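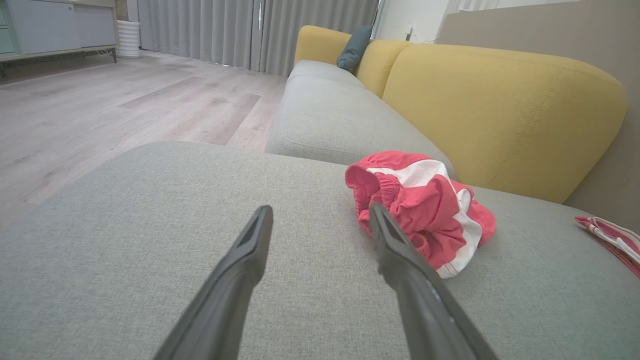 What temperature should red-and-white items be washed at?

30 °C, inside out, with other reds only. Do not leave them wet in the drum after the cycle ends.

**Ticket 178 — dye transfer onto sofa seat cover**
Opened by: Agustina Villalba
Site: Dirnholm, ground-floor lounge
Status: open, monitoring

**Reported**
Faint pink mark on a gray seat cushion, near the seam with the yellow backrest. Laundry is sorted on this sofa before folding. Red items had been put down damp.

**Checks**
- White cloth, dry, rubbed on the mark: no color picked up.
- White cloth, damp, same spot: slight pink.
- Damp cloth on the yellow backrest: clean.
- Washer log: last red load ran at 40, with the Liltemine liquid.

**Action taken**
1. Blotted with cold water and a little Liltemine. No scrubbing — the weave fuzzes.
2. Left for 30 minutes, blotted again with plain water.
3. Repeated once. Mark lighter after the second pass, still visible in daylight.
4. Washer default changed from 40 to 30.

**Notes**
The Firngate care sheet says the seat covers come off but the backrest covers do not. Keep water away from the yellow side.

Red items now go on the rack until fully dry, then to the sofa for folding. White stripes are to be checked for pinking after each of the next 2 washes.

**Next**
If the mark is still there in May, remove the seat cover and wash it cold, on its own.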